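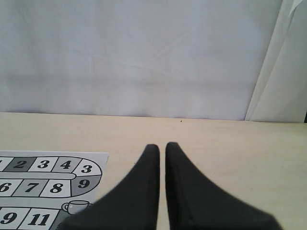
Fig. 2. White fabric backdrop hanging behind a light beige tabletop.

Section 4: Setting Up the Backdrop and Table

May 9, 2020
By Sekar Oei

This section covers hanging the backdrop from the Tollo tabletop photo kit, placing the table, and taking a first test shot. Read Section 3 (Assembling the Stand) before you start. The stand must be fully assembled and its feet locked open.

The steps are the same for the Tollo and the Tollo Wide. Where the two differ, the step says so.

Before you begin

You will need:
- the assembled stand and crossbar
- the white cloth backdrop
- the side panel (packed in the same bag as the backdrop)
- the clips from the small parts pouch
- a table with a flat top and square corners
- a steam iron or hand steamer

The kit doesn't include a table. Any table that doesn't wobble will do. A pale, matte top gives the least trouble, as dark or glossy tops throw color back onto the product.

4.1 Preparing the cloth

1. Take the backdrop out of its bag and shake it out.
2. Check the care label. The cloth can be machine washed in cold water. Do not use bleach or fabric softener.
3. Iron on the back side with the iron at its medium setting, working from the center to the hems.
4. Let the cloth cool flat for a few minutes before you hang it.

CAUTION: Do not iron over the hook-and-loop strip on the top hem. It will melt.

Note: Light creases don't need to be ironed out completely. With the background well lit and the product placed forward on the table, soft wrinkles usually fade into the white. Sharp fold lines will show and should be pressed.

4.2 Hanging the backdrop

1. Lower the crossbar to its bottom position. Loosen one side a little, then the other, so the bar doesn't bind.
2. Lay the top hem over the bar with the strip facing you. Press the strip together along its full length.
3. Center the cloth. The stitched mark in the hem should line up with the joint in the bar. On the Tollo Wide there is no joint, so use the printed arrow.
4. Raise the bar to working height and tighten both collars.
5. Clip the outer edges of the cloth to the uprights. Pull just hard enough to take out the slack. If you pull too hard you will get long diagonal creases running in from the clips.

CAUTION: Raise the bar with the lights switched off and moved back. Hang one sandbag on each rear foot before you let go of the stand.

4.3 Placing the table

1. Slide the table up to the backdrop until the back edge just meets the cloth.
2. Pull the table forward by the width of your hand. The cloth should hang straight down behind it.
3. Stand where the camera will be and look along the back edge. If it slopes against the crossbar, adjust the table feet first and the stand second.

If you want a seamless sweep with no visible table edge, use the vinyl sheet and follow Section 5. The cloth isn't heavy enough to hold a clean curve.

4.4 Adding the side panel

The side panel blocks windows, shelves, and other things that would show at the edge of the shot. It also bounces a little light back onto the product.

1. Decide which side needs it. With a single lamp, the panel goes on the side opposite the lamp.
2. Fold the panel once lengthwise and clip the top corner over the end of the crossbar.
3. Let the lower end drop to the table. Smooth it down with your hand.
4. Look for gaps at table height. If anything dark shows behind the panel, move the lower edge outward or add a clip.

Note: The panel often comes out brighter than the backdrop. Turn the lamp a few degrees away from it, or fold the panel back until the two match.

4.5 Test shot

1. Put a plain object in the middle of the table. A coffee mug works well.
2. Turn off the ceiling lights and close the blinds.
3. Set the camera to manual white balance. For the Greltia lamp, choose the daylight preset.
4. Take one picture and view it at full size on a computer. The camera screen is too small to judge the background.
5. If the background looks gray, raise the exposure by one step. If it looks blue, set the white balance again using the cloth as the target.
6. Write down the settings you end up with on the card inside the case lid.

4.6 Common problems

Backdrop sags in the middle. The collars are loose, or the strip isn't pressed together at the center.

Cloth moves during the shot. Turn off fans and move the stand away from heating vents.

Yellow cast on one side. Daylight and lamp light are mixing. Close the blinds or turn off any room lamp.

Clips leave marks. Take them off at the end of the day. Marks come out with steam.

Spare clips are sold as part no. 542. Backdrops bought before June of last year have the older, narrow hem and need the Purba adapter bar. Thanks to Emiliano Carrasco for corrections to 4.4.

Tusero Photo Supply | Contact us | © 2020 Tusero | Back to top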